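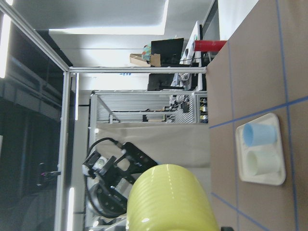
*Attachment 1. Work table with blue tape markings, Stojanović Building, ground floor.*

**Service:** Wedine room booking (web calendar and door displays)
**Site:** Skincombe, Stojanović Building
**Opened:** August 30, 2025
**Priority:** 2
**Status:** Resolved, monitoring

## Fault as reported

The department reports that bookings made in Wedine for the ground floor rooms appear correctly in the web calendar but are shown one hour late on the door displays. Three rooms are affected. Staff arriving at the start of a booking find the display showing the room as free, and in two cases a second party has booked the room at the door and been given a confirmation. Upper floor rooms are reported as correct.

The department asks that the fault be corrected before the teaching timetable is loaded, and that existing bookings should not be deleted and entered again, as several carry catering orders.

## Initial response (Service Desk)

The fault was confirmed from the Service Desk using a test booking. The web calendar gave the correct start time and the ground floor display gave a start time one hour later. The same test on an upper floor room gave matching times.

The department was advised to treat the web calendar as correct and to place a printed notice beside each affected display. Booking at the door was switched off for the affected rooms while the investigation continued. The department was asked to confirm whether any displays had been moved or replaced during the summer closure.

## Department reply

The ground floor displays were taken down for decoration and put back afterwards by the contractor. No settings were changed to the department's knowledge. The displays were without power for the whole of that period. The notices are now up. The department notes that reception staff are receiving a large number of calls and would be grateful for an estimated time of repair.

## Investigation (Room Systems)

The displays do not hold their own copy of the calendar. They request it from the Carnitz gateway on their floor, which in turn reads it from Wedine. The following checks were carried out.

1. Display clocks. Correct on all affected units.
2. Display time zone. Set to "Follow gateway" on all units, as intended.
3. Wedine site settings. Correct for Skincombe. No change recorded over the summer.
4. Ground floor gateway. Clock correct, but the time zone had returned to the factory setting and the seasonal adjustment was being applied twice.
5. Upper floor gateway. All settings correct.

The ground floor gateway shares a supply with the displays and lost power with them. On restarting it loaded its stored settings file, which was found to be damaged, and fell back to the factory values. A warning was written to the gateway's own log but was not forwarded to the Service Desk, as forwarding is itself one of the settings held in that file.

## Action taken

The settings file was copied from the upper floor gateway, edited for the ground floor and loaded. The gateway was restarted. The displays were then refreshed individually, as the first attempt to refresh them together left 2 of the 3 showing the old times.

Log forwarding was turned on again and tested. Booking at the door was restored once the displays and the web calendar had been compared for a full working day.

No bookings were deleted. The two double bookings made at the door were passed to the department, which has moved the later party in each case. Catering orders were not affected.

## Department reply

Times are now correct on all ground floor displays. The notices have been removed. The department asks whether the same fault is likely when the clocks change.

## Service Desk response

The seasonal adjustment is now applied once only, by the gateway. A test with the date set forward to the end of October gave the expected result on the ground floor. The upper floor gateway has not been tested in this way and a separate request has been raised.

The department is asked to inform the Service Desk before power to either floor is switched off for planned works, so that the gateway settings can be saved beforehand and checked on restart.

**Outstanding:** supplier's reply on the damaged settings file; clock change test, upper floor.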